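Switching to Vinegar in the Rinse, and What Happened to My Towels

April 4, 2021

I stopped buying fabric softener last July. I had been using it since I moved into my first apartment, mostly because my mother did, and I never thought much about what it was for. Then the towels in our house stopped drying anything. You would get out of the shower and push the water from one side of your back to the other. They smelled fine when folded and sour as soon as they got damp.

My first thought was that the towels were old. Some of them were. We have a set from Zein that was a wedding present, and those have been through a lot. But the two newest ones, bought that spring, were doing the same thing, so age did not explain it.

I asked my sister-in-law, Rasha Jaber, who used to manage the linens for a small hotel. She asked how much softener I used. I said I filled the cup to the line, and sometimes a bit past it. She told me to quit using it on towels altogether, wash everything hot twice, and put plain white vinegar in the rinse. The hotel never put softener on towels at all.

What softener does is leave a thin coating on the fabric. That coating is what makes a shirt feel smooth and keeps it from clinging. On a towel it gets between the cotton and the water. It also holds on to body oil and soap, which explains the smell. I had been adding more softener to cover the smell, so you can see how that was going.

How I stripped the towels

There are recipes online with borax and washing soda and a bathtub. I didn't do that. I did this:

First wash: hottest setting, half the usual amount of detergent, nothing in the softener cup.

Second wash: hottest setting again, no detergent, one cup of white vinegar poured straight into the drum.

Then dried completely on medium heat. If they come out even a little damp, leave them in.

After the first round the water in the second wash was still cloudy, so I ran the worst four towels a third time. Our washer is a Fumness top loader and you can lift the lid and look while it fills. With a front loader you would have to go by smell and feel.

The difference was plain after one weekend. They were rougher in the hand, and I'll admit I didn't like that at first. My husband, Khalil Hakim, thought I had ruined them. But they picked up water again, and after a few more washes they loosened up and got some of their fluff back. The sour smell was gone from everything except two hand towels and a bath mat. The mat has a rubber back and I gave up on it.

What I do now

I use distilled white vinegar, the 5 percent kind from the grocery store, and buy it by the gallon. Half a cup goes in the softener cup for a regular load of towels or sheets. For a small load I use a quarter cup. The smell goes away by the time the clothes are dry. If you hang things inside in a closed room you might notice it for an hour.
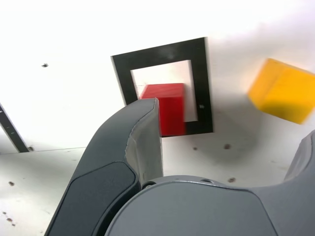 I don't use it on every load. Regular clothes get it every second or third wash, and some things don't get it at all. Swimsuits and anything with a lot of elastic are on that list, since acid is supposed to be hard on stretch fibers over time. I have no proof of that from my own laundry, but swimsuits cost too much for me to test it.

The most important thing is never to mix vinegar with chlorine bleach. The two together give off chlorine gas. If I bleach a load of whites, no vinegar goes in that load, and I run an empty rinse before the next one. I keep the two bottles on different shelves so I can't grab the wrong one while I'm half asleep.

The washer question

A few people have written to me about this. Ruba Tarawneh left a comment on an older post saying a repairman had told her vinegar would eat the rubber seals in her machine. I looked into it as well as I could. The manual for our washer doesn't mention vinegar either way. When I called the shop in Starkstead where we bought it, the man who answered said he wouldn't leave vinegar sitting in the cup between loads, and he wouldn't run a gallon of it through as a cleaner every week. Half a cup in a full rinse didn't bother him.

So I fill the cup right before I start the load and never ahead of time. Every couple of months I wipe down the rim and the cup with a wet rag. If you have a newer machine under warranty, call the maker and ask. I would take their word over mine.

If the seals worry you, citric acid is another thing people use. Mawar Menon, who lives two doors down, mixes a couple of spoonfuls of the powder into water and uses that in place of vinegar. It is still an acid, so the bleach rule applies in the same way. She likes it because it has no smell. I tried it for a month and couldn't tell the difference on the towels. I went back to vinegar because I already have it in the kitchen.

Static

This is the one thing I miss softener for. Vinegar did very little for static in our house. In winter, fleece and the kids' pajamas came out of the dryer stuck together and snapping. I bought a set of wool dryer balls from Erent. They cut the drying time a little, maybe, and didn't do much about static either.

What did help was taking the synthetics out early. Cotton can go until it is bone dry, but polyester and fleece are done long before that, and all the extra tumbling is what builds the charge. I sort by fabric now more than by color. The pajamas go on the rack in the hall while they are still slightly damp and are ready by bedtime. It's a bit more work, and I still get lazy and dry it all together when I'm behind.

Cost

I kept the receipts because Khalil asked me to. From July through the end of March I bought 9 gallons of vinegar, though a fair amount of that went into pickles and cleaning the kettle. Even so it came to less than I was spending on softener and dryer sheets. I also use less detergent than before. I had been filling that to the line too, and the line on the cap is for a very large, very dirty load. For a normal one I use a bit less than half, and the clothes come out just as clean.

Things I would do differently

I would have washed the new towels once before judging them. Most towels come from the store with some kind of finish on them and don't soak up much until it is washed out. Some of what I blamed on softener with those two was probably that.

I also wouldn't have thrown out three old towels before I tried any of this. They smelled terrible and I was annoyed. They could have been dog towels at least.

And I would have cleaned the softener cup first. I pulled ours out in the fall and there was a layer of blue gunk in the bottom as thick as cold butter. All that time a little of it had been going into every rinse. It took hot water and an old toothbrush to get it out. On our washer the cup lifts straight off the center post, but on some you press a tab to release the drawer.

A reader named Karim Geagea asked whether vinegar sets dye in new jeans. I have heard that one too. From what I can find, it doesn't work on modern dyes, and my own dark jeans bled the same with it and without it. Wash them cold, inside out, by themselves for the first few times.

Next I want to try the same hot wash on our pillows, which have gone yellow. The tag says they can be machine washed. I'm planning to do two at a time so the drum stays balanced, and I'll post how they come out.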